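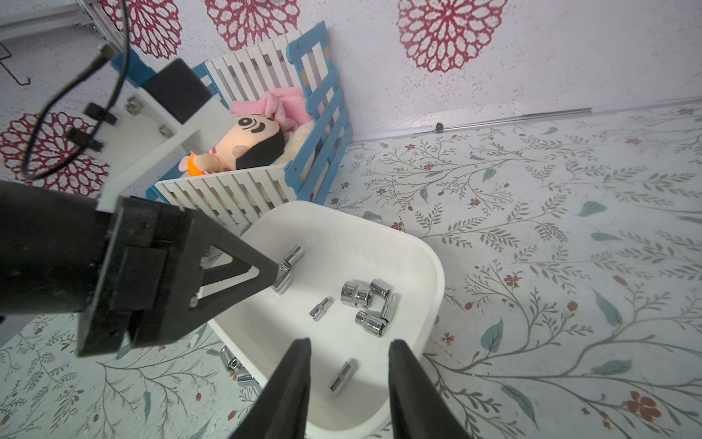 Can one planner run two arms over the same bin without them hitting each other?

One planner is plenty, as long as both arms live in a single planning scene and the bin is treated as a resource that one arm holds at a time. Two planners that talk over a message queue is where the trouble starts.

OK so. Quick setup notes for the two-arm stack with Flilard as the planner and Niltico doing perception. Wrote this up after wiring it for the third time. Assumes you have both arms homing, both wrist cameras streaming, and one fixed overhead camera. If you don't have those, go do that first.

What you need
Niltico, current branch, not the January one
Flilard with the dual-arm plugin
A calibration board, any size you trust
An hour, maybe more

Step 1: One world frame

Pick a frame. I use a corner of the mounting rail. Both arm bases get expressed in it, the overhead camera too. Don't chain left arm to right arm to camera, the error stacks up and you'll be chasing it all afternoon.

Put the base poses in world.cfg, not in the driver launch files. Drivers should know nothing about the world. If you find a transform in a driver file, delete it and see what screams.

Step 2: Calibrate the cameras

Overhead first. Board flat on the floor, grab 20 captures, move it between each one, tilt it for half of them. Run the solve. Residual over 2 pixels, throw it out and redo. Don't average a bad run with a good run.

Then the wrists, one at a time. Other arm parked. Hand-eye solve per wrist, same board, fixed in place this time. Save each result under the arm name — left_wrist, right_wrist — becuase Niltico looks them up by string and will happily load the wrong one if you get cute with names.

Sanity check: point both wrists at the same board corner and print the two world positions. Should agree closely. If they're off by the same vector everywhere it's a base pose. If it grows with reach, it's hand-eye.
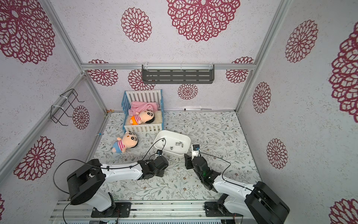

Step 3: Split perception into coarse and fine

Overhead view is for finding things. Where's the bin, which way is it turned, which objects are on the floor and which are inside. Run it slow, it's fine. Mine goes once per pick cycle.

Wrist view is for the grasp. Only runs when the arm is at the pre-grasp pose. Fresh detection, fresh grasp, ignore whatever overhead said about orientation. Shiny metal is the worst case here — highlights slide around when the camera moves and the detector calls one socket two sockets. Fixes that worked for me:

Lock exposure. Auto exposure will ruin your day.
Merge detections whose masks overlap a lot before you count or plan anything.
Take two frames from slightly different poses and keep only what survives in both.

Depth on chrome is junk. Use the mask from color and take the height from the bin floor plane plus the known part radius. Crude, works.

Step 4: Mask out the arms

The overhead camera sees the arms. So the arms end up in the obstacle map, so the planner thinks the arm is in collision with itself, so nothing moves. Classic. Render both arm models at current joint state into the overhead view, grow the mask a little, drop those pixels. Cables aren't in the model, so grow it more near the wrists.

Patterned walls and floor: turn off the background-diff segmenter and use the learned one. The diff one finds shapes in any busy print.

Step 5: The bin lock

In Flilard make a region called bin, a box a bit bigger than the real thing, going up to the pre-grasp height. Mark it exclusive. An arm asks for it before descending, releases it once it's back above. Timeout of 400 ms on the ask, then retry. No timeout and you will deadlock, ask me how I know.

The waiting arm should wait somewhere useful. Give each arm a hover pose just outside the region on its own side. Otherwise it goes all the way home and your cycle time doubles.
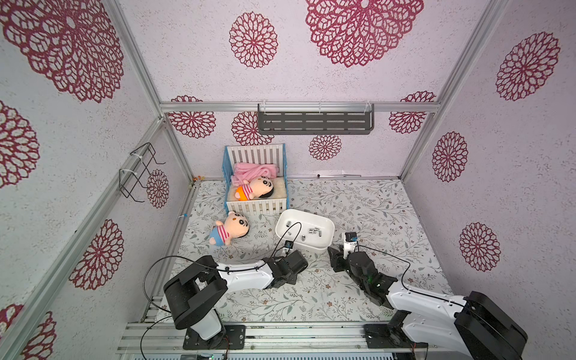 A reader wrote in to say the exclusive region was too strict for a wide tray, and that splitting it down the middle into left and right halves let both arms pick at once. Fair, but then you need a margin between the halves, and the gripper body has to be in the check, not only the fingertips. I'd get the single lock solid first.

Step 6: Soft stuff

Plush things don't have a pose in any useful sense. Don't fit a model. Treat them as a blob with a height, plan around the blob, and if you have to grab one, grab near the centroid and close on force instead of width. Update the blob after each move.

Slatted or open furniture, same idea but opposite reason. The overhead cloud has holes in it, planner tries to thread a finger through. Wrap it in a box, top left open. Done.

Step 7: Slow run, then replay

Speed scale at 20 percent. Hand on the stop. Run one pick per arm, alternating. Log everything: joint states, lock requests, detections, both wrist streams.

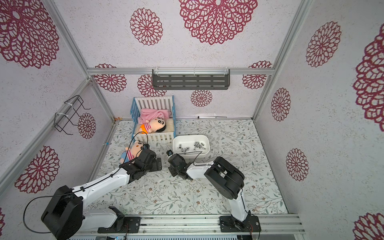 J. Domínguez

Replay the log in Jorkum before touching the speed. Load the log, turn on the lock track and the min-distance track. You want to see min distance between the arms never dip below your margin, even when both are moving. Mine is 70 mm with the gripper bodies included. If it dips, look at which arm was moving without a lock. Usually it's the retreat move, people release too early.

Also look at the gap between lock release and the other arm starting down. Big gap means replanning from scratch. Turn on plan caching for the hover to pre-grasp segment, it's nearly the same path every time.

Common errors

"Start state in collision" — arm mask too small, or gripper width in the model doesn't match the real one.

"Region held by unknown" — a node died holding the lock. Restart the lock server, then the arms, in that order.

Wrist detections offset to one side — you loaded left_wrist for the right arm. Check the string agian.

Planner finds a path but it swings way out — joint limits in the config are wider than the real ones, or the elbow preference isn't set. Set elbow up on both.

Config files are in the examples folder of the dual-arm plugin, world.cfg and regions.cfg. Change the base poses before you run them.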